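Pears stay hard on the counter, then go brown in the middle

Posted in Kitchen and Pantry, 1 August 2023

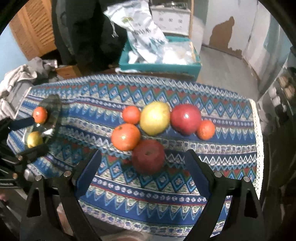

I buy fruit once a week and keep it out on the kitchen table, mostly apples, pears and tangerines. The apples are fine. The pears are the problem. They come home rock hard, I leave them out, and every day I give them a squeeze around the middle. By the time they feel soft there, I cut one open and the core is brown and mushy. I have thrown out more than I've eaten since June.

I tried the refrigerator, but then they stayed hard for 9 days and tasted like nothing. I tried a paper bag and forgot them. The kitchen gets the afternoon sun, if that matters. Is there a way to tell when a pear is ready without cutting it? And should I be keeping the apples somewhere else?

pantrydoor

Torbjørn Nygård
Member, 142 posts

You're checking the wrong spot. Most pears ripen from the inside out, so when the middle feels soft on the outside, the core is already past it. Press gently with your thumb right next to the stem. If it gives a little there, eat it that day or put it in the refrigerator, where it should hold for a few more days.

The refrigerator isn't wrong, you just used it at the wrong end. A hard pear kept cold will mostly stay hard. Leave them out at room temperature first, out of the sun, and check the neck once a day. Depending on the kind and how long they were in cold storage before the store got them, that can be two days or a week. Bartletts turn yellow as they ripen, so you get some help from the color. Anjou and Bosc hardly change, and you have to go by feel.

As for the apples, they give off ethylene gas, and that speeds up the pears. If you want a pear sooner, put it in a paper bag with an apple and fold the top over. Don't use a sealed plastic bag – the moisture collects and you get mold. If you want the pears to take their time, move the apples to the crisper drawer. They keep much longer there anyway. Tangerines don't give off much and don't ripen any further after picking, so they can go wherever you like, though they dry out after a week or so in a warm room.

One more thing. Take the pears out of the store bag when you get home and don't stack them. They bruise under their own weight once they start to soften, and a bruise will go brown well before the rest does.

kureck_lane

I just buy canned. Same taste all year and no guessing.

If you do want fresh, buy two ripe ones and two hard ones each trip so they aren't all ready at once. My store puts the ripe ones in a separate bin and marks them down in the evening. Also, the brown ones aren't garbage if it's only the core. Cut that part out and cook the rest with a little sugar and lemon juice. If it smells like wine, toss it.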